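How to Submit a Death Notice to the Kemeys Register

Write the full name of the deceased, the dates of birth and death, and the place of service. Notices may not exceed 400 words.

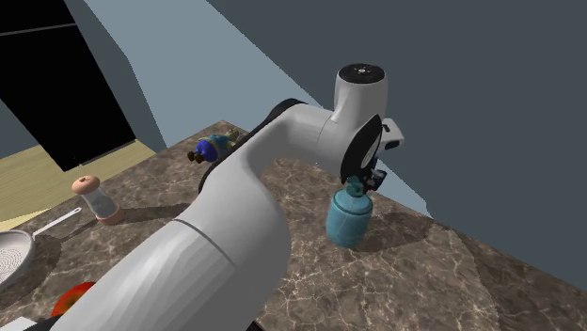 Send the text to the Register office at least 40 hours before publication – later notices are held for the next issue. Name one family contact for proofs.

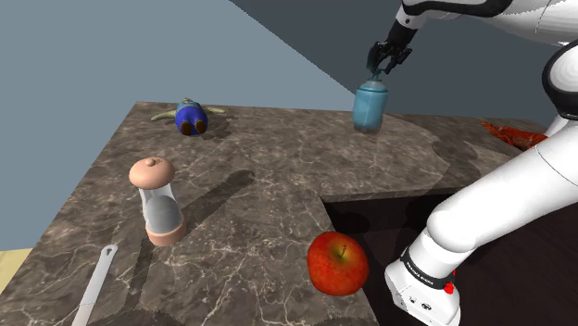

Brown marble-patterned countertop with robot arm at right.

Corrections must be made in writing.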